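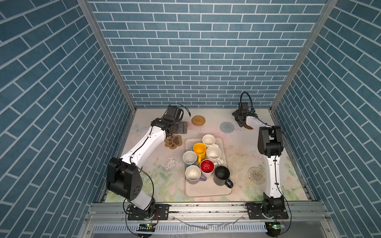

Home | Services | Guides | Forms | Contact

Filed under: Moving and Storage > Kitchen

Packing Mugs and Cups for Storage

This guide applies to households placing kitchen goods in storage with Timmermans at the Trorham depot. Cartons packed by the customer are accepted at the loading door until noon on Friday. Allow one evening for an average kitchen.

Materials

Small double-walled cartons, plain packing paper, paper tape and a marker. Newspaper should not be used, as the ink may transfer to unglazed surfaces.

1. Sort the mugs
Set aside any mug with a chip, a hairline crack or a repaired handle. These are packed separately and are not covered under the standard storage agreement.

2. Clean and dry
Wash each mug and leave it to air dry overnight. Moisture sealed in a carton for several months will cause odor and may stain the paper.

3. Wrap the handle first
Fold one sheet into a narrow strip and pass it through the handle twice. Place the mug on its side at the corner of a second sheet, roll it toward the center, and tuck the loose ends into the opening.

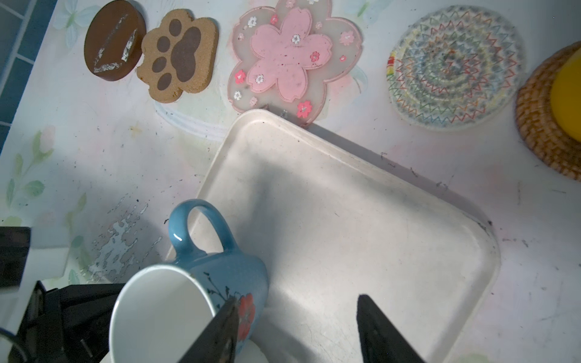
4. Fill the carton
Line the bottom with crumpled paper to a depth of 5 centimeters. Stand the wrapped mugs upright in a single layer, heaviest pieces first. Lay a sheet of cardboard over them before starting a second layer. Do not exceed two layers.

5. Close and label
Fill the remaining space with paper until the flaps meet without pressure. Tape the center seam and write the room, the contents and your account number on two sides.

Cartons marked "Kitchen" are kept on the lower shelves in the Pleva wing. Requests for early return should be made on Form 89, available at the front desk.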